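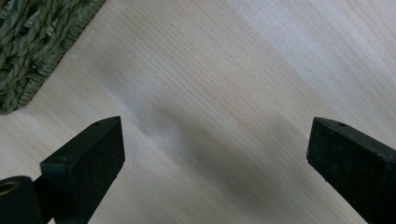
My phone finally gave up on 24th February, halfway through a call with my dentist's office. The screen went green, then gray, then nothing. I'd had it since two Octobers ago and it had never been in a case, so I can't say I was treated unfairly.

What followed was a week of shopping, and I'm writing it down mostly so I remember it next time. I started with the Skeletti, which everyone at work seems to have. It's a lovely thing to hold (so thin!) and the store wanted $600 for the smallest storage. Then I asked what a new screen would cost if I dropped it, and the guy had to go in the back and find out. The answer was $333. For a screen! That's more than I paid for my first car stereo, and the stereo came with speakers.

So I went home and read about repair prices for a whole evening, like a normal person. The Groltolia was $436, a bit chunkier, with a plastic back and a battery you can swap yourself after taking out eight screws. Reviewers kept calling it boring. I kept reading the word boring and liking it more – I want a phone that makes calls, takes okay pictures of my sister's dog and lasts until bedtime.

I bought the Groltolia from Arellano, the little electronics place next to the bakery. They matched the online price and threw in a screen protector, which I put on crooked, took off, and put on crooked the other way.
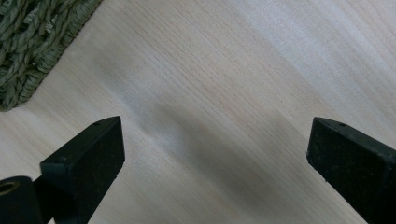 Battery life is the part I was most nervous about, and so far it's great. I get through a full day with plenty left, and that's with maps running on my drive to work. Charging is slow, though. The case I picked is matte black with a slightly rough finish, pretty close to the speckled black of those two blunt fingertips over the pale wood, and it's nice and grippy in the hand. It does make the phone even thicker, so it no longer fits the cup holder where my old one lived.

Moving everything over took most of a Kandavov update, a pot of coffee and one lost password. Kandavov is the backup app I've used forever, and it brought back all my photos but put every one of them in the wrong order. My texts came over fine. My alarms didn't, and I found that out at twenty to nine the next morning.

The camera is fine in daylight and kind of mushy at night. I still haven't figured out how to turn off the shutter sound, so if you have this phone and you know where they hid that setting, please leave me a comment.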